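Bumamwood双臂示教数据采集项目
阶段进展报告
报告期截至：2018年7月
报送：Zurkness基金项目管理处
编制：数据采集组

一、先说结论

按照上次评审的意见，本期报告把结论放在最前面，免得各位翻到第九页才发现我们没完成什么。

立项书承诺本期交付桌面整理类示教100条，经复核可用的100条已于报告截止前入库。这两个数字相等，我们自己也有点意外，因此又核对了一遍，仍然相等。需要说明的是，“可用”二字是在第三轮复核之后才写上去的，前两轮复核退回的录制没有计入，也没有偷偷计入。

没有完成的是跨工位的泛化测试。原计划用Bumamwood工位采集的数据训练策略，拿到El-Sayed工位上去跑。El-Sayed工位的供电改造比预期晚，目前台架立起来了，电还没有。相关内容顺延至下一期，详见第五节。

二、任务设置

本期任务集共16个，全部为双臂桌面操作，对象以杯子和托盘为主。立项答辩时有评委问，为什么一个讲“通用操作能力”的项目要从杯子做起。当时我们的回答比较长，现在可以给一个短的：因为杯子已经够难了。

半透明的杯子尤其难。深度信息在杯壁上时有时无，杯口的边缘在某些角度下会直接融进背景里，操作员隔着屏幕都要眯一下眼，更不用说只见过几十条样本的网络。我们最初的任务表里杯子只占一小部分，后面还排了叠毛巾、拧瓶盖和理线。试采两周之后，叠毛巾和理线被请出了本期范围，杯子留下来，并且扩编了。

任务指令由两部分组成：一句给操作员看的中文，一句给模型看的英文。早期版本里这两句话偶尔说的不是一回事，比如中文写“把杯子放到托盘左侧”，英文写成了从托盘左侧拿起。操作员照中文做，标签照英文写，模型夹在中间，学得很认真，学成了一个犹豫不决的东西。该问题已修正，受影响的录制全部作废重采。

三、采集环境

工位沿用铝型材框架，双臂固定在前侧横梁上，操作员用主从方式遥控。与上一期相比，最大的变化在背景。

上一期的背景是纯色板。数据很干净，模型也很干净，干净到换一面墙就不认识自己的夹爪。Trosska组的同事看过结果之后，建议我们给背景加一些“自然的视觉干扰”。采购流程走下来，自然的视觉干扰具体落实为墙纸。选型会上讨论过几种方案，几何纹样的被认为太规律，大理石纹的被认为太像台面，最后定下来的是带红腹灰雀、松果和树枝的一款。会议纪要里这一项的决议写的是“鸟”。

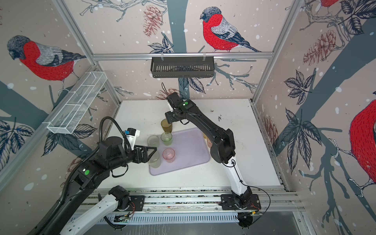

墙纸换上之后，原有策略的成功率明显下滑，这正是换它的目的，所以这一条我们列在成果里，请各位不要误读为故障。用新背景下采集的示教重新训练之后，表现有所回升，但对红色和粉色杯子的定位仍然偏弱。组内目前的猜测是颜色和背景中的暖色图案有混淆，暂时只是猜测，还没有做过单独的对照实验，下一期会补。

光照方面维持现状，顶灯常开。我们曾试过在采集中途调整亮度以增加多样性，结果操作员的抱怨比数据的多样性增长得更快，已暂停。

台面清洁写入了规程，执行情况时好时坏。规程的本意是每次换任务之前擦一遍，实际上赶进度的时候，擦桌子总是第一个被牺牲的环节。训练组对此意见并不大，他们认为真实世界的桌子也不干净。采集组认为这话由不用擦桌子的人来说，分量要打折扣。

四、数据质量与操作员

本期最值得写的经验，是示教风格的差异比我们预想的要大。同样是拿起一个杯子，有的操作员从侧面进夹爪，稳妥，慢；有的从上方直接下去，快，偶尔把旁边的杯子也带走。两种都算完成任务，混在一起训练，策略会在半空中停下来，像是在等谁给它一个说法。

处理办法讨论了很久。一种意见是统一动作规范，所有人照着同一种手法来；另一种意见是保留差异，在模型侧想办法。最后折中：抓取的进入方向做了约定，其余不管。约定写成了一页纸，贴在遥控台旁边，第一版有三页，没有人看完。

双臂配合的示教仍是最费时间的部分。单臂任务里，另一只手臂应该停在哪里，此前没有规定，于是它停在各种地方，有时还挡住了腕部相机要看的东西。现在规定了待机位姿，遮挡的情况少了，但没有消失，因为有些任务两臂的工作区间本来就重叠。这部分录制我们没有剔除，加了遮挡标记，留给训练组自行取舍。

失败录制的处理也有变化。以前一律删掉，从本期开始，凡是失败后又自行纠正的，单独建了一个目录保存。杯子碰倒、扶起、重新抓稳，这一类片段对学习恢复动作很有价值。操作员得知失误也能入库之后，情绪普遍好转。为避免好转过度，故意碰倒的不收。

复核流程目前是两级：先由脚本检查时间戳对齐、关节数据缺帧和相机掉线，再由人逐条看完。脚本抓住了大部分硬伤，人工抓住的多是脚本想象不到的东西，例如任务做得非常漂亮，只是做的是另一个任务。

五、未完成事项与风险

El-Sayed工位通电时间仍取决于改造施工。施工方给过两次日期，第一次已经过了。我们按第二次的日期往后又留了一段余量做计划，跨工位测试排在12月完成，届时一并提交对比结果。如果第二个日期也过了，我们会及时书面说明，不会等到下一次评审再让各位自己发现。

夹爪指尖的磨损快于预期。抓光滑杯壁需要较大的夹持力，指尖表面磨平之后开始打滑，操作员会不自觉地夹得更紧，于是磨得更快。备件现有2套，按目前的消耗撑到下一期中段没有问题，再往后需要补购。这笔支出不在原预算的耗材科目里，当初编预算的时候，我们把夹爪整体算作了设备，而设备按理是不会被杯子磨坏的。

存储空间够用，但命名规则出过一次事故。两批录制用了相同的前缀，后一批差点覆盖前一批，备份救了我们。命名规则已改为自动生成，任何人不得手动起名，包括自认为起得很清楚的人。

六、经费执行

设备与场地支出均在预算之内。耗材一项略超，主要是上文所述的指尖备件，另有一小部分为杯具更换。墙纸列入“环境改造”科目，财务曾来电询问其科研用途，我们以书面形式作了答复，答复长度超过了墙纸的采购合同。

人员费用的结余来自一个推迟到岗的标注岗位。该岗位仍然需要，结余请允许结转，不要收回。

七、下期计划

下一期的重点有三块：一是完成跨工位测试；二是补做杯子颜色与背景的对照实验，墙纸会另备一款不带鸟的，用作对照组；三是把叠毛巾请回来，先做小规模试采，能不能进正式任务集，看试采结果再定。

Trosska组希望提前拿到本期数据做预训练，我们这边已同意，前提是引用时注明版本号。共享目录的权限申请已提交，请管理处在收到本报告后一并批复。

附件清单：任务指令对照表；复核记录汇总；指尖备件询价单；关于墙纸科研用途的书面答复（副本）。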